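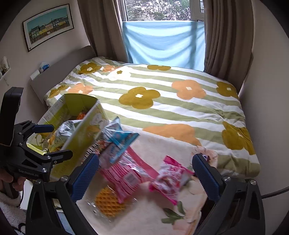 Fig. 4.1 A made-up bed under a window. Striped and flowered duvet cover, headboard to the left.

Chapter 4
Beds and Bedding

6 min read

Start with the bed. Biggest piece of cloth in the room, so whatever is on it decides how the rest of the room reads. Guests see it first. So do inspectors.

In Fig. 4.1 the cover does most of the work. Broad stripes, sage green and white, with large flowers over the top. The curtains are taupe-brown, the wall a plain greyish beige. Quiet colors. If you swapped in patterned curtains you would have two big prints side by side, and most people find that tiring after a week or so. Look at the lower right too, where the cover drops over the foot of the bed. Wrinkles. We come back to those in 4.3.

What this chapter covers

4.1 Sizes, and why a cover never matches the label
4.2 Putting on a duvet cover alone (the roll method and the corner method)
4.3 Smoothing, folding back, the drop at the foot
4.4 Light at the window, fading
4.5 Washing and storage

You will need for the practical work: one duvet, one cover, a tape measure, a flat sheet. Cover should be washed at least once before you measure it. Cotton shrinks, and teh label gives the size before shrinking.

Words to know

Drop: the part of the cover that hangs past the mattress edge. Measure from the top of the mattress, not the floor.
Fill: whatever is inside the duvet. Down, wool, polyester.
Repeat: the distance before a print starts over. Large flowers mean a long repeat, harder to line up at a seam.

A case to keep in mind

The Pendia guesthouse in Drastow bought 3000 duvet covers in one order, for all its houses. Good price. White ground, wide stripe. By October over 1000 had been sent back to the supplier, Savolainen, with the same complaint: stripes running crooked across the bed. Nothing wrong with the sewing. Staff were pulling the covers on from one corner and never squaring the duvet inside. A plain cover hides that, a striped one shows it from the door. The fix was 2 ties in the top corners and a short training session. Section 4.2 uses the Billau worksheet that came out of it, so have it printed before class.

Before you read on

Go look at your own bed. Is the drop even on both sides? Does the pattern run straight to the foot? Write down what you see, then measure. Keep the numbers, you'll need them again in 4.3 and there isnt time to redo it in class.

Shared 12 times | 2 comments

Copyright Billau Home Studies | Contact | Back to top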